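Keeping cut stems alive for a July reception

I did the flowers for a family wedding in July, in a hall with one working window unit, and I kept notes. What follows is mostly about water, temperature and timing, with very little about color. The design was simple enough: low bowls on the tables, two tall pieces by the door, one hand-tied bouquet, and a short run of greenery along the head table. All of it had to be cut, hydrated, arranged and driven to Wunstead before a 4 p.m. ceremony.

The stem count on the final order was 359. I ordered from Irell, a wholesale grower that sells to the public if you pick up before 7 a.m. and bring your own buckets. Most of the order was lisianthus, stock and spray roses, with snapdragons for the tall pieces. I had wanted dahlias and dropped them. A dahlia gives you a few good days in a cool room and far fewer in a hot one, and I did not want to be swapping out heads during the toasts.

Buckets first. Every bucket was washed with dish soap and a capful of bleach, rinsed twice, and left upside down overnight. Bacteria in the water block the stem, and a blocked stem looks the same as a thirsty one until you recut it and see the brown ring. I have lost roses to a bucket that looked clean. I now treat a bucket as dirty if I can't remember washing it.

On arrival each stem lost the bottom inch at an angle and every leaf that would have sat below the water line. I used bypass pruners for the roses and a plain floral knife for everything else. Scissors crush soft stems. Stock in particular has a woody white base that barely drinks, so I cut above it even when that cost me length.

Water temperature gets argued over more than it deserves. I used lukewarm tap water for the roses and lisianthus and cool water for the snapdragons, with flower food mixed at the strength printed on the packet. Half strength feeds the bacteria and does little for the flower. If the packet is made for a quart, measure a quart.

After cutting, everything stood in the garage in the dark for four hours before going anywhere cold. Then into the cooler. Mine is a secondhand glass-door drinks fridge from Stiden, with the shelves removed and the thermostat turned to its warmest setting. It holds 38 degrees F on the lower level and a little more near the top. No fruit goes in there, ever. Apples give off ethylene, and snapdragons will drop their florets over it.

The snapdragons also have to stand straight. They bend toward light and away from gravity, and a bucket left leaning for one night gives you a curve that does not come out. I wrapped them in newspaper to the top floret and wedged the bundle upright between two full buckets.

The bowls were built the evening before, on chicken wire balled up and taped in place with waterproof tape across the rim. I used no foam. Foam is faster and holds an angle better, but it sheds, it can't be reused, and a stem pulled back even slightly is left sitting in an air pocket. Wire takes practice. My first bowl took 30 minutes and the later ones less than half that, once I stopped trying to place the focal flowers first and began with the greens.

Order of work for each bowl, for my own reference next time:

Greens to the rim, crossing the stems under the wire.
Stock, low, to hide the tape.
Roses in uneven groups.
Lisianthus last, standing an inch or so above the rest.
Top up with water, then again before loading.

The tall pieces were built on site. I tried once, years ago, to drive with a finished four-foot arrangement and will not repeat it. The vases traveled empty and the stems traveled in buckets with a third of their normal water, enough to cover the cuts without sloshing on the turns.
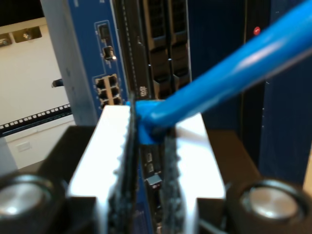 Gripper closed on a blue network cable, with the rack behind.

Transport took 2 trips. Bowls went in the Tahiri crates, which are plain stackable produce crates with a lip deep enough to stop a bowl from sliding. I lined each one with a damp towel and filled the gaps with more towels. The car was run with the air conditioning on for ten minutes before loading. A parked car in July is hotter than anything the flowers will meet in the hall, and petals bruise more easily once they are warm.

What failed: two bowls near the west windows were limp by the end of dinner. I had seen the room in the morning and had not thought about where the sun would be at six. The spray roses there had opened completely and the stock had slumped. Misting did nothing useful. Next time I would ask for the seating plan, find the windows, and put the toughest material on that side – carnations, probably, which I like more every year.

What held: the bouquet, which sat in a jar of water until the last possible moment and was dried off with a paper towel before it was handed over. The lisianthus held everywhere. Five days later I still had a few on the kitchen counter, recut twice, with new buds opening paler than the first ones.

I also overbought greenery. One bucket of ruscus was never touched and is still in good shape in the garage, so it will go into something.

For a September date I would keep the same schedule and move the bowl work to the same morning. With cooler nights the flowers open more slowly, and the roses would need to come out of the fridge earlier – possibly a full day earlier – to be at the right stage by the afternoon.

Last updated: July

Contact | Copyright, all rights reserved | Back to top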